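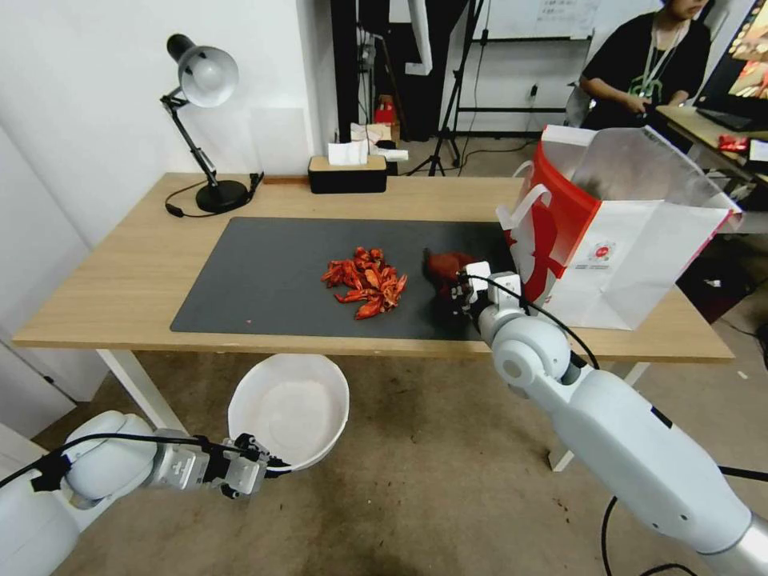
I have been talking about crayfish night since November, and it finally happened! If you've never had a proper takeout crayfish feast at a desk, you are missing one of the great messy pleasures, and I say that as a person who used to be scared of anything that still had its face on. What I want to write about today is mostly the aftermath, though, the part the recipe sites skip. A heap of bright red-orange shells sitting on a big dark gray mat looks almost too pretty to throw away (the color! some of the bits fade to a paler orange and I could stare at them all day), but they do have to go, and sooner than you think, or the whole place smells like low tide by morning.

Search Norcombe Suppers
Enter keyword Go

So, the mat. I cannot say enough good things about eating on a mat. I used to spread newspaper, and newspaper is fine for about 30 minutes and then the butter gets through and you're peeling the sports section off the furniture. A big desk mat takes the drips, it stays put while you're twisting tails, and when you're done you have one surface to deal with. Mine is a Trosuseo, the largest they had, and I got it for typing on. It has since seen crayfish, crab legs and one really unfortunate pomegranate.

My order of doing things goes like this. Shells get pushed into one pile while we eat, never on separate plates, because then everybody's plate turns into a graveyard and there's no room for corn. Big pieces get picked up first, heads and claws, and they go straight into a bag. I like a paper shopping bag with handles that stands open by itself on the desk, with a plastic liner dropped inside. Standing open is the whole trick! You need both hands free and they're both covered in garlic. Then the small stuff, the legs and the little curly scraps, gets swept together with the edge of a card.

A few good shells I keep back for stock. Rinse them, toast them in a dry pot until your kitchen smells amazing, cover with water, throw in half an onion and a bay leaf, and simmer for 30 minutes. Strain it well (twice if you hate grit as much as I do) and freeze it in small tubs. The last batch went into a tomato rice that I'm still thinking about. If your crayfish came heavily spiced, go easy on the salt until the end. I learned that with a pot of soup we had to eat with a whole loaf of bread.

The bag gets tied up and goes right out, that same night. If the trash pickup is days off, freeze the shells instead. I know it sounds weird to have garbage in your freezer, but try it once in warm weather and you'll be a believer.

For the mat, I wipe with dish soap and warm water first, then a cut lemon rubbed all over, then a second wipe. Hands get the lemon too. Don't forget under your nails.

We ordered 5 pounds from Robles this time, medium heat, and I'd go up to hot next time because the medium was a little shy. There's also a place called Fevunora that does a black pepper version, which I haven't tried yet and absolutely plan to. If you've had it, leave me a comment and tell me whether the potatoes come with it or cost extra!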